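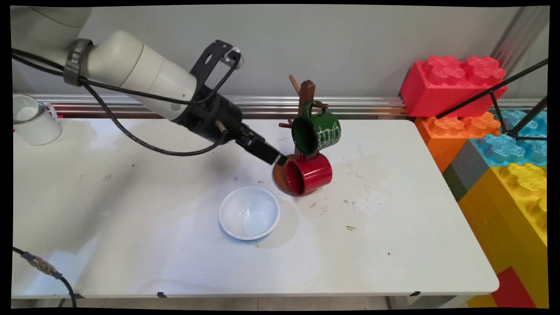

Will a mug tree hold big mugs?

Most of them, as long as the handle has room for the peg and the mug isn't so wide that it argues with its neighbor. The Odley Mug Tree was drawn up around ordinary kitchen mugs, the kind that hold a decent amount of coffee and came from four different places. Soup mugs are a gamble. Anything shaped like an animal is between you and the animal.

Odley Mug Tree
From the Edar kitchen range
Finish: brown
Ships flat, in 2 parts

About the Odley

A mug tree is a stick with ambitions. It has a base, a post and some pegs, and it has been doing the same job in the same way for so long that there isn't much left to improve. We tried anyway. Mwangi Swai, who designs most of our kitchen woodwork, spent a winter on the angle of the pegs and came out of it with an angle very close to the one he started with. He maintains that the difference matters. Having used the early one, which let go of a full set of breakfast mugs when a door was shut with feeling, we agree with him.

The Odley is a wooden stand with a round base, a straight post and pegs that slope upward, so a mug slides toward the post and stays there. You hang it by the handle. That is the whole instruction, and we have still printed a leaflet.

The base is darker than you might expect. Coffee drips, tea drips, and a pale base would keep a diary of both. Dark brown forgives a lot between wipes.

What goes on it

Everyday mugs with a closed handle. Stoneware, porcelain, enamel, the one from the garden center with writing all over it. Dark colors look good against the wood, and so does red, and nobody needs them to match. Matching mugs on a mug tree can give a kitchen the look of a rental cottage where you'll be charged for the teaspoons.

Teacups hang well too, although thin handles should be set down gently. Espresso cups often have a handle too small for the peg. Try one with your finger first: if your index finger goes through comfortably, the peg will too.

Things people have asked us about hanging on the Odley which we don't recommend: bananas, a colander, wet gloves, headphones (the headphones are fine, really, we just don't want to see it).

Loading it

Start at the bottom and put the first two mugs on opposite sides. Then work up the same way. A stand loaded all down one side will lean in that direction, then go in that direction. When taking mugs off, the same thing applies backwards, which people tend to find out when the dishwasher is running and only the left side has been used.

A mug with a heavy foot belongs low down. Light ones can go up top. If a mug hangs so that its rim touches the post, move it to another peg or turn it around, as glaze will mark the wood in time and the wood will mark the glaze never.

If you have more mugs than pegs, one can sit at the foot of the stand. This is allowed. It tends to become the favorite, being the easiest to grab, and after a month it lives there.

Drying

You can hang mugs straight from the rack if you shake them out first. Don't use the Odley as a drainer. Water runs down the post, gathers where the post meets the base, and sits there raising the grain. Kheri Biwott, who handles our returns, can tell a drainer from across the room. The base goes fuzzy. He is polite about it in the reply, and he has had practice.

Where to put it

On a flat surface, near the kettle, out of the path of elbows. It's happy on a table, a counter or a deep shelf. Leave enough space all the way around for the mugs to swing a little as you lift them. People push the stand into a corner to save room and then discover that the back mugs have retired.

Keep it away from the stove. Steam and grease settle on anything that stands near a stove, and mugs have an inside.

If your worktop is scuffed, the Odley won't add to it. There is a felt ring on the underside of the base. If your worktop is perfect, congratulations, and please lift the stand when you move it.

Putting it together

The post screws into the base by hand. Turn it until it stops, then give it one more small persuasion. No tools, no bag of mystery hardware. The pegs are already fitted and glued, so please don't try to unscrew them to clean behind. There isn't a behind.

If the post seems to lean once it's in, unscrew it, blow out the hole and start again. A crumb of sawdust is the usual culprit. If it still leans, check the table before writing to us. We ask this with love and with a drawer full of correspondence.

Looking after the wood

Wipe with a damp cloth, then a dry one. Dish soap is fine if it's rinsed off. Keep the stand out of the dishwasher, even on the gentle cycle, even if your brother-in-law put his in and it was fine.

Once or twice a year, say in April when the windows get opened and you notice things, rub in a little food-safe wood oil and leave it overnight with no mugs on. We sell one called Prurular, named before anyone in the office had tried saying it on the phone. Any plain mineral oil for cutting boards will do the same job. Avoid olive oil, which goes sticky and then goes off.

Small dents in the pegs are normal. They come from handles and they're a sign the thing is being used.

Bowls, and other things that don't hang

We get asked for a version that takes bowls as well. Bowls stack perfectly well on their own, and we couldn't think of a way to hang one that didn't end in a broom. If yours live out on the table next to the mugs, the Foulkes shelf riser makes a second level over them and gives back the space underneath. It's sold separately, in the same brown.

The Foulkes also has a lip along the back edge. We added it after a saucer incident.

What's in the box

Post with pegs fitted
Round base with felt ring
Leaflet, see above
No mugs

That last line is there for a reason. The box shows mugs. The mugs on the box belong to the people in the office and would like to stay.

Shipping and returns

Orders placed before 4 in the afternoon leave the workshop the next working day. The carton is cardboard with paper packing and goes in ordinary recycling, once you've finished keeping it in case it's useful.

Returns are accepted within 8 weeks, washed or unwashed, assembled or not. Pack the post and base separately with something soft between them. If a peg has come loose, don't glue it yourself. Send a short note with a photo and we'll send out a new post. You keep the base.

Other questions we get

Can I buy only the post?
You can. Use the spare parts form and put part number 1855. The thread hasn't changed since we started making them, so it will fit an old base.

Does it come in white?
It did for a season. White showed every drip and every handle rub, and the letters we received were mostly photographs. It's brown now.

Will it tip over if a cat gets at it?
Loaded evenly, it will put up a fight. The base is broad for its height and the weight sits low. We haven't met your cat.

My mugs hang crooked. Is something wrong?
Mugs hang by one side, so they tilt, with the open end pointing outward or sideways depending on the handle. A mug that hangs perfectly level has an odd handle.

Can I paint it?
The post and the base, yes, after a light sanding. Leave the pegs bare. Paint chips where the handles rub and the chips go in the coffee.

Is the smell normal?
A new stand smells of oil for a few days. Leave it out of the box with the window open. It fades, and then you have to go back to smelling the rest of the kitchen.

Goes well with

Foulkes shelf riser, brown
Prurular wood oil, small bottle
Replacement felt ring, pack of 2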